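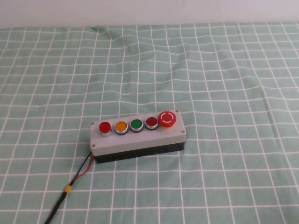 A Button Box for the Back Shop

October 23, 2022

Print this post | E-mail this post

I have wanted a proper set of buttons for the dust collector ever since we moved to the house on Hutchins Road, and if you've been reading along for any length of time you have heard me grumble about it more than once. The collector is a big old Prunutach that came to me secondhand, and it lives in the lean-to behind the shop because it roars. The only switch it had was on the motor itself. So every time I wanted to run one board over the jointer I had to walk out the side door, flip the switch, walk back in, run the board, and then walk out again to turn it off. In good weather I didn't mind so much (there's a wren out there that I've gotten fond of), but in the cold I would just skip it, and then there would be chips all over everything, and I would track them into the kitchen, and you can guess how that went over.

Back in May I finally got serious. I had a notion that I would make something myself out of a lunch tin and a couple of light switches, and I even drew it up on the back of a feed receipt. Then I stopped in at Skilside for sandpaper and they had a shelf of control stations marked down, the kind you'd see bolted beside a conveyor in a plant. One of them was a Flemetti, and I stood there turning it over in my hands for so long that the fellow at the counter asked if I was all right. I bought it. I forgot the sandpaper.

What I like about it

It's a handsome little thing, for a box. The lid is light gray and the base underneath is black, and there's a screw at each corner that you can get at with an ordinary screwdriver. I've spent a lot of years fighting plastic cases that snap together and never come apart the same way again, so screws put me in a good mood right off the bat.

The pilot light at the left end is my favorite part. It's a red dome with a shiny chrome ring around it, and it stands up a bit taller than the buttons beside it, like the lights on the old milk cooler in my grandparents' barn. I'm going to have it lit whenever the collector is running. You'd think a person could tell from the noise, but with ear muffs on and the planer going I have left that motor running clear through lunch.

Then there's a yellow button, a green one and a red one, and at the far end the big red mushroom with the yellow under it and the white arrow going around on top. You can't walk past one of those without wanting to smack it. I've had it sitting out on the green checked cloth while I make up my mind about things, and I find I plan better when I can look at the real object. I've moved it around to try it at different angles, as if it were going to stay on a tablecloth.

Deciding which button does what

You would think this part would take 2 minutes. Green is go, red is stop, and everybody knows what the big one is for. It was the yellow one that cost me my evenings.

My first idea was to have yellow run the collector on a timer, so I could press it at the end of the day and let the hose clear itself out while I swept. My second idea was to use it for the overhead air cleaner, which hangs from the rafters on a pull string that I can only just reach. I went back and forth on that for longer than I care to say. I made paper labels for both and tried them out, pretending to be tired and in a hurry, which is how I usually am by four o'clock. With the timer label I kept reaching for the plain red one anyway. With the air cleaner label my hand went to yellow first and then to green, one right next to the other, and it felt like a thing I could learn to do without looking.

So yellow is for the air cleaner, or it will be. I may yet change my mind, and the labels are only paper.

I also thought about turning the whole box up on end, with the lamp at the top and the mushroom at the bottom, where I could bump it with a hip if both hands were full. I can see the sense in it. In the end I like the row running left to right, in the order I'd read it, and the mushroom is wide enough that I can find the end of the row with the heel of my hand.

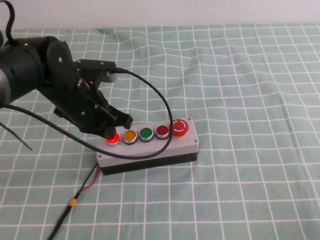 Where it's going to live

I've settled on the post between the jointer and the workbench, 60 inches off the floor. I stood there with a pencil and my eyes shut and let my hand go where it wanted, and that's the mark I made. It's a good solid post, though it has a lean to it that I'm going to have to shim out or the box will look drunk.

The wiring to the motor I am leaving to an electrician, and I'd ask you to do the same if you take up a project like this. The buttons don't carry the load of a motor that size themselves. There has to be a contactor out in the lean-to, and the box just tells it what to do. I understand it well enough to explain it over coffee and not well enough to hook it up. The electrician did look over my drawing and was kind about it, and told me to leave myself more slack in the cable than I thought I'd need. I've ordered 100 feet, and I know perfectly well the leftover will hang on a nail until I die.

Odds and ends

A few of you wrote to ask about the hoses. I'm still using the ribbed kind, and yes, they still sag. I'll put up something about hangers once the leaves are in.

I'd like real engraved labels at some point. I priced them at Skilside and went home and got out the stencil set. If anybody has had luck with stencils on a light gray plate that size, I would love to know what paint you used and whether it stood up to greasy thumbs.

I also owe you the rest of the story on the blanket chest. The lid is glued up and clamped and I've promised myself not to touch it until the buttons are on the post, so you can see why I'm in a bit of a hurry now. The shims are cut, anyway. I used the last of the cherry scraps for them, far too nice for the job, and you won't see them once the box is up.

Print this post | E-mail this post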